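Before you pack for summer, clear one table and keep it only for this work. I do mine in July, when we go to Costholm, and it saves me a lot of searching later.

## Soft things first

Start with the fabric pieces, and put the straps together with them. Close each strap in a loop before you store it, but do not pull it tight. Webbing which is folded hard for many months will keep the fold. If the end is frayed, cut it straight and melt it a little with a lighter.

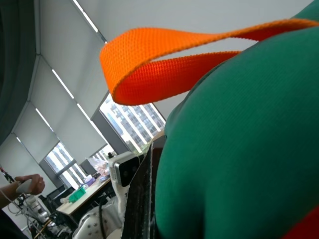

*Green knit fabric and a loop of orange webbing.*

## The table

Wipe the table between two groups of things. I use a cloth with warm water and one drop of dish soap, then a second cloth which is dry. Old smudges need more patience than force.
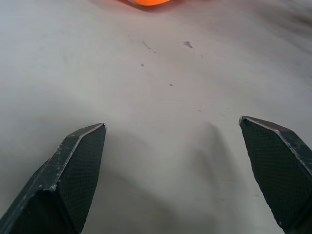
**Can I use vinegar on a light tabletop?**
It depends on the material. On stone I would never use it, and on other surfaces please try first in a corner and wait 60 minutes.

## Small things in flat cases

Flat cases are better for me than deep boxes, as I can stand them on a shelf like books. Write the content on a paper label and put it on the short side. Wash the lid by hand, and let it dry open overnight before you fill the case.

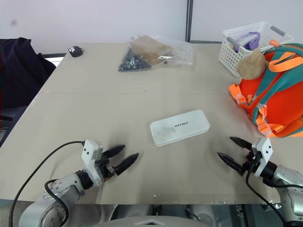 *A flat white case with a slightly translucent lid.*

Check the cases again after the trip. Mine go back on the lowest shelf, next to the Nelow bags.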